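Saturday, Findthorpe workshop. In from 8.

Carried on with the glue tests for the chair repairs. The Kılıçarslan chairs are the reason for all this: beech frames, dowelled joints, most of the back rails loose and two of the seats rocking badly. The old glue is brown and brittle and comes off the dowels with a thumbnail. It softened in warm water after a few minutes, so I am treating it as hide glue until something says otherwise.

Test joints were glued on Thursday evening from beech offcuts, one dowel each, same drill bit throughout. Half with fresh hide glue, half with the Brutex liquid glue we already had open. Left in the clamps overnight and then on the shelf by the office door, where the temperature stays fairly even.

Pulled them this morning with the lever and the hanging scale. Best hide glue joint let go at 807 newtons, and the wood tore with it, so the glue was not the weak part. Best Brutex joint went at 407. I don't trust that second number much. The bottle has been open since last winter and it poured thick, with a skin under the cap. Needs repeating with a new bottle before anyone writes it off. 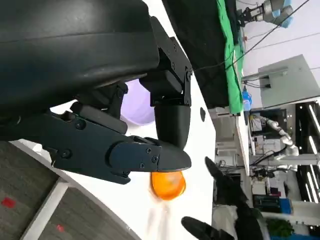
Dowel fit matters more than I had allowed for. The ones straight from the packet were tight enough to scrape the glue off on the way in, and when I split the joints afterwards there were dry streaks down one side. Rolled the next lot on coarse paper until they went in with firm hand pressure. Split one of those as well and the coverage was good all the way round. Do the same on the chairs. Don't hammer them home.

Glue pot notes. Kept it at 60 degrees by the dial, which reads a little high compared with the kitchen thermometer. The glue skinned over twice while I was fitting dowels, so put the lid on between joints. Open time at the bench was short, under 2 minutes before it started to drag. Warming the parts first on the radiator helped a good deal. Cold beech straight from the store is hopeless.

Started on the first chair after lunch. Back legs came away from the seat frame with warm water run in by syringe and a long wait. One dowel had snapped at some point and been packed out with what looks like matchsticks and a newer white glue. That will not soften, so it has to be drilled out. Used the 6 mm bit first to stay clear of the sides, then cleaned up by hand. Slow, but the hole is still round.

Numbered the joints in pencil on the inside faces. Old labels were falling off the damp wood.

To order: new bottle of Brutex, beech dowel in 8 and 10 mm, syringe needles (the wide ones), a packet of 4 strap clamps. Vunilitz have the clamps but their delivery has been slow, so try the shop in town first.

Still to do: scrape the remaining sockets, dry fit the whole frame, check the seat for twist before any glue goes near it. Pot switched off and emptied at 5.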